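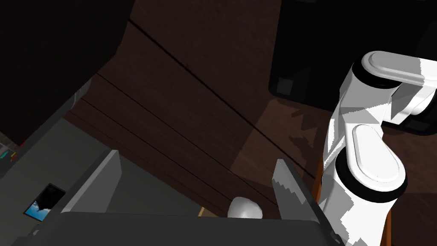 Midolance Derby Egg Cooker and Steamer

Item no. 983

In stock. Ships from our warehouse every Tuesday and Friday.

The Derby is a small electric cooker for people who want a real breakfast on a working day. It boils up to seven eggs in the shell, or it poaches two, or it steams one portion of vegetables. You put in the water, you press the button, and you can go to take your shower. When the water is finished the plate switches off by itself and the buzzer sounds for three seconds.

We made the first Derby with a louder buzzer. Many customers wrote that it was waking their children, so in February we changed it. All units that we sell now have the softer sound. If you own the older one and would like to change the base, please write to us and say which color you have.

What is in the box

Heating base with fixed cord
Egg rack for seven eggs
Poaching tray with two cups
Steaming bowl
Clear lid
Measuring cup with a pin for piercing the shells
Recipe booklet, 24 pages

How to use it for boiled eggs

Fill the measuring cup to the line for soft, medium or hard. Please notice that more eggs need less water. It sounds wrong, but it is correct, and the lines on the cup already count with this. Pierce the wide end of each egg, put the eggs in the rack with this end up, and close the lid. Soft eggs are ready in six minutes from a cold start, hard ones in 13. Eggs which come directly from the refrigerator take one minute more.

After the buzzer, lift out the rack and hold it under cold water. The eggs continue to cook if you leave them under the lid.

Boiled eggs for the whole week

Most of our customers cook one full rack on Sunday evening. Hard-boiled eggs in the shell keep for one week in the refrigerator. Do not peel them before you need them. Soft eggs are better to eat the same day.

From the booklet, the breakfast that we get the most letters about:

Skarano bowl, for one person

2 eggs, medium
1 handful of spinach
Half an avocado
3 small tomatoes, cut in half
1 spoon of olive oil
Salt, black pepper, a little lemon

Cook the eggs. Wilt the spinach in a pan with the oil, only one minute. Put everything in a bowl and squeeze the lemon over it. There is no bread, grain, dairy or sugar in this recipe, so it suits people who are avoiding these for some weeks. If you are not one of them, it is very good with toasted rye bread.

The recipe is by Pallavi Pathak, who wrote the whole booklet. Her sweet potato hash on page 11 also works well with the poached eggs.

Technical data

Power: 360 W
Voltage: 120 V
Height with lid: 155 mm
Cord: 3 ft
Colors: cream, dark green
Warranty: two years

Cleaning

The rack, tray, bowl and lid can go in the top basket of the dishwasher. The base cannot. After some weeks you will see white or brown marks on the heating plate. These are minerals from the water. Pour in two spoons of white vinegar, wait ten minutes, and wipe with a soft cloth when the plate is cold. Do not use a metal sponge.

What customers write

"I bought it for my mother and then a second one for me. The medium line gives me an egg a little softer than I like, so I fill to just above it." Jacobus Venter

"Good cooker. The cord is short, I had to move the toaster." Krešimir Kolev

"I leave the house at 5:30 and I used to eat nothing until lunch. Now I take two eggs and an apple in the car. I would like a bigger rack, we are five at home." Jeferson Pacheco

Our answer to Mr. Pacheco: the Shezi model has two levels and takes 14 eggs. It uses the same measuring cup, but the base is wider, and the Derby racks do not fit in it.

Spare parts

You can order the lid, the rack, the poaching tray and the measuring cup separately. The cup is the part that people lose most, so we send the first replacement free and you pay only for the mail.

Returns

You may return the cooker in 30 days, also if you have used it. Please wash it and let it dry before you pack it. Questions about returns go to Pieter Pillay at our customer desk, weekdays from 9 a.m. to 4 p.m.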